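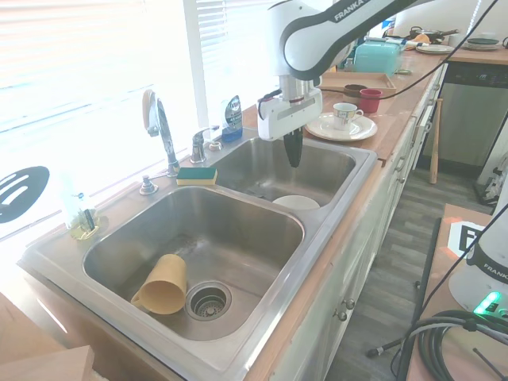
[kurnside-arms] Re: Wrist camera dropouts and the sink task

From: Priya Sorensen
To: kurnside-arms list
Date: May 15, 2024

Brayan Quintero wrote:

> I went through the sink episodes again before starting the next
> training run. Of the 330 we recorded, I would drop 164 as they stand.
> The arm motion is fine in nearly all of them. The trouble is the wrist
> stream. In the bad ones it either goes stale partway through the reach
> or it is so bright that the basin is a dark smear.
>
> Questions for whoever was on the rig:
>
> 1. Was auto exposure on for the wrist camera? The config in the repo
> says off, the footage says otherwise.
>
> 2. Are the stale frames a logging problem or a camera problem? The
> Ketora log shows the timestamps still moving while the picture does
> not change.
>
> 3. Do we reset the mug by hand every time, or is somebody leaving it
> where the last run dropped it? The start positions bunch up a lot near
> the drain.
>
> 4. Can we cut the task down to the mug only for the demo? I don't think
> the bowl is going to be ready.
>
> Brayan

Taking these in order, with some changes to the procedure at the end. Marleny and I spent the afternoon on the rig, so the answers below are from the machine and not from memory.

1. Exposure

Auto exposure was on. The config file in the repo is correct, but the camera driver only reads it on a cold start. If the driver is already running when the Ketora session is opened, it keeps whatever the previous user had. The teleop group uses auto exposure, so any session that followed theirs inherited it. I have added a check to the session script that reads the value back from the camera and refuses to record if it doesn't match.

Fixed exposure doesn't solve everything. Whenever the wrist pitches up on the way to the faucet, the camera is looking at the window. Closed blinds still let a lot of daylight through, and with auto exposure on, the first part of the descent into the basin comes out too dark to use.

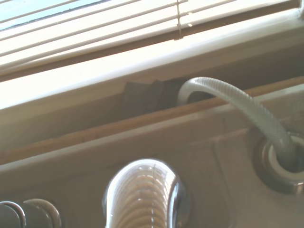 The value we settled on is a compromise. The slats clip to white in the brightest part and we accept that, as no part of the task depends on reading them. What matters is that the inside of the basin stays usable at the moment the finger goes below the rim. Marleny checked this with the blinds closed and again with them open. Closed is acceptable, open is not. Please leave them closed while recording.

There is a second effect that is harder to deal with. The faucet is polished chrome and it reflects the blinds as bright bands. When the wrist moves, the bands move across the metal, and the keypoint tracker likes them very much. In the episodes where the policy veers toward the faucet, I would look at this first. Kamran suggested masking the faucet in the wrist stream. I would prefer to try a larger crop jitter before we start painting over parts of the input – masks have to be redone each time the mount is touched.

2. Stale frames

Logging problem. The writer stamps each row when it wakes up, at 10 Hz, and takes whatever frame is in the buffer. If the camera has not delivered a new one, the old one is written again under a fresh timestamp. That is why the log looks healthy. The camera has its own frame counter and we never stored it.

As of this afternoon the counter goes into the log next to the timestamp. Rosario wrote a small script, skidum_check.py, which goes through an episode and flags any stretch where the counter fails to advance for longer than 900 ms. On old episodes it falls back to comparing the images directly, which is slow but works. Run it before you throw anything out, Brayan. Some of the ones you marked may only be stale in the homing move at the end, and that part gets trimmed anyway.

As to why the camera stops delivering: not known yet. It happens more at full wrist rotation, and my guess is the cable. It runs up from the wrist with not much slack, and at the far end of the reach toward the left basin it pulls. We rerouted it once in December and the dropouts went away for a time, so that is where I would look. Kamran has the good crimp tool. Please don't re-tape it before he has looked at it.

3. Mug resets

Both. The procedure says to place the mug from the position sheet before each episode. I asked the people who recorded and the answers were mixed. Some used the sheet, some only picked the mug up if it had ended somewhere the arm couldn't reach. A mug on its side settles near the strainer if left to itself, which would explain what you see in the start positions.

The sheet has entries for upright and for lying down, with the handle direction given for each. Use it for both basins. If you skip an entry, write down that you skipped it.

4. Scope for the demo

I would keep the bowl in the scene and take it out of the task. Leave it in the right basin as it is now and score only the mug. If we remove it from the sink altogether, the side view no longer matches the training data and we will be chasing that as well. The same applies to everything on the counter. Please don't tidy up the back of the counter or shift the tray to make room for a laptop.

The demo is on the Pelupessy scoring rules, so a retry is allowed but costs time. A mug lifted clear of the rim and then dropped counts as a partial. The rules don't say what happens if the arm stops itself on a contact with the divider. Rosario is going to ask.

Changes to the procedure

- Restart the camera driver before opening a Ketora session. The script will complain if you forget.
- Blinds closed before recording.
- Mug placed from the sheet, every episode.
- Run skidum_check.py on each batch before uploading, and put its output in the same folder.
- The second arm stays parked and is not to be used as a place to hang cables.
- If you move a tripod, even slightly, redo the calibration with the marker card and say so on this list.

Brayan, if you can send me the list of episode numbers you wanted to drop, I'll run the check on them overnight. I have the old raw streams on the lab disk and the versions in the repo are already compressed, which confuses the image comparison.

Marleny also wants to know whether anyone still needs the old gripper mount files, or if she can move them to the archive.

Priya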